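Psarras Pantry Requests: data card

Contents
Summary
Where the records come from
Fields
Coding notes
Known gaps
Using the file
Changes
Contact

Summary

This repository holds 3348 request records from the Psarras food pantry network, which serves Sendville and the villages on the Ploltport road. One record is one household asking for one parcel. The file covers what was asked for, what was handed over, and which pickup point handled it. There are no names, street addresses or phone numbers in it, and there never were in the version we worked from.

The data was put together so that pantries of a similar size could compare what people ask for with what donors tend to give. It is too small and too local to support claims about hunger in general.

Where the records come from

Requests were written on paper slips at three pickup points: Sendville Hall, Ploltport Harbor and the Vuvora bus stop. The slips were typed up each evening after closing, usually by whoever had the keys. Loukia Raptis merged the typed sheets and removed duplicates. Kalliopi Tzavaras checked the merged file against the paper slips for the month of August and corrected it where the two disagreed.

The Vuvora point joined later than the others, so its share of the file is small. It also opens for fewer hours. Do not read its low numbers as low need.

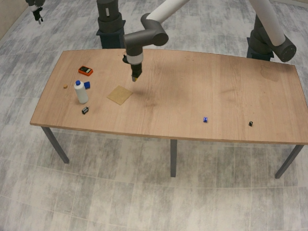 Kalliopi Tzavaras has asked that anyone quoting the Vuvora figures also quote the opening hours, which are in hours.csv, and we agree with her. Two newsletters have already printed the parcel totals side by side with no mention of hours, and the Vuvora point had to explain itself to its donors.

Fields

record_id: a running number. Gaps are deleted duplicates.

point: S for Sendville Hall, P for Ploltport Harbor, V for Vuvora.

month: the month of the request, spelled out. Days were dropped so that a household could not be picked out by someone who saw them in line.

household_size: number of people, as stated by the person asking. Sizes above eight are stored as 9.

infant: yes, no or blank. Blank means the box on the slip was left empty. It does not mean no.

asked: up to 22 item codes, separated by semicolons. The list is in items.csv.

given: same codes, same format.

substitute: yes if at least one item was swapped for something similar, such as rice for pasta. Swaps inside the same code (one brand of beans for another) are not counted.

declined: item codes the household turned down. This field was added to the slip after a long run of canned beets came back to the shelf.

note: a short free-text remark, in most cases empty. Remarks that could identify someone were cut before release.

Coding notes

Diapers are coded by size where the slip gave one and as DIAP-X where it did not. Baby formula has its own code and is never counted as milk. Pet food is coded even though the pantry does not buy it, since people ask for it often and it is sometimes donated.

"Anything is fine" appears on many slips. It is coded ANY in the asked field. A record with ANY and nothing else should be left out when you compare asked with given, or the match will look better than it was. Loukia's script does this by default. To keep those records, set keep_any to true.

Cooking equipment is the hardest group. A slip that says "can't cook" might mean no stove, no pots or no money for gas. All three are coded NOCOOK, and the original wording is kept in the note field.

Known gaps

Some evenings at Ploltport Harbor have no records. The pickup point was open and parcels went out, but the slips got wet in a roof leak and could not be read. We did not try to estimate the missing rows. The affected months are flagged in hours.csv.

Household size is self-reported and was never checked, by choice. The pantry gives the same basic parcel for sizes one and two, so there is little reason to overstate, but we cannot rule it out at the larger sizes.

Requests made by phone were not written down until the phone log was introduced. Older people are likely missing from the early part of the file for that reason.

People who came to the door, saw the line and left are not recorded anywhere.

Using the file

The main file is requests.csv, in UTF-8 with commas between fields. It opens in any spreadsheet program. If yours turns the item codes into dates, import the asked and given columns as text.

The script compare.py prints one table per pickup point showing which codes were asked for and not given. It takes less than 60 seconds on an old laptop.

Please do not join this file with other local data in a way that could single out a household. The villages are small, and a household size of 9 with an infant may be enough. 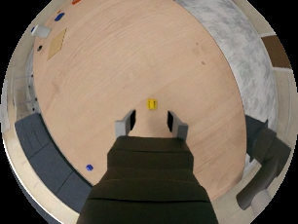 One reader wrote in to ask whether the note field could be dropped altogether, as she felt even the trimmed remarks said too much about the smaller places. We have kept it for Sendville and Ploltport and blanked it for Vuvora. If your work needs the Vuvora remarks, write to us and say what for.

Changes

Version 3 blanks the note field for Vuvora and adds the declined field to the item summary.

Version 2 splits formula from milk. Totals for milk in version 1 are too high and should not be used.

Version 1 was the first release, with Sendville and Ploltport only.

Contact

Corrections go to Loukia Raptis through the issues page. Include the record_id and the version you are using. Questions about the paper slips go to Kalliopi Tzavaras at the Sendville Hall desk, in the afternoon if possible, when the shelves are being filled and the door is still closed.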